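Selton Psalter Index: Frequently Asked Questions

What does the index cover?
The index lists 3,317 citations of the Psalms in printed service books, entered by psalm, verse, service and position within the service. Allusions of fewer than five words are excluded unless the source book marks them as quotations.

Which psalm numbering is used?
The Septuagint (Greek) numbering is primary. The Masoretic (Hebrew) number follows in brackets. A citation of Psalm 139 in most English Bibles is therefore filed as 138 [139].

How do I convert between the two systems?
Psalms 1 to 8 and 148 to 150 are the same in both. Hebrew 9 and 10 form a single psalm in the Greek. From Hebrew 11 to 113, subtract one. Hebrew 114 and 115 are joined as Greek 113, and Hebrew 116 is divided into Greek 114 and 115. From Hebrew 117 to 146, subtract one again. Hebrew 147 is divided at verse 12 into Greek 146 and 147.

Why does the verse number differ from my Bible as well?
Many English editions leave the superscription unnumbered. The index counts it wherever the Greek text does, so verses may be one or two higher than expected. No separate verse concordance is supplied.

Is Psalm 151 included?
Yes. It is filed after 150 and carries no bracketed number. It is not part of any kathisma.

What is a kathisma?
One of the 20 divisions of the Psalter used for continuous reading. Each is divided into three staseis. Kathisma 17 consists of Psalm 118 [119] alone.

What does the letter M after an entry mean?
The citation was taken from the Makowska transcription and has not been checked against the printed book. Entries without a letter have been checked. The letter L refers to the Ludirer supplement, which covers the Triodion only.

How do I report an error?
Write to the editor, Mudassar Sethi, giving the entry number, the edition consulted and the page. Corrections are incorporated each June. Queries about translation style are outside the scope of the index and will be returned.

Can I consult the source books?
Yes, at the reading room in Doltau, by appointment. Up to 5 volumes may be requested at a time – folio volumes count as two. Pencil only. Photography is permitted without flash.

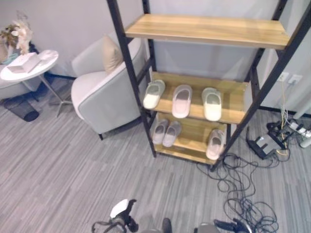
Volumes should be ordered 7 days ahead by shelfmark, quoting the entry number from the index where there is one. Readers without a shelfmark may use the card catalogue on arrival. Outdoor footwear is not worn in the reading room; take slippers from the middle shelf of the black-framed unit on the grey carpet and put them back there when leaving. Bags go in the lockers, and requests close at 3 p.m.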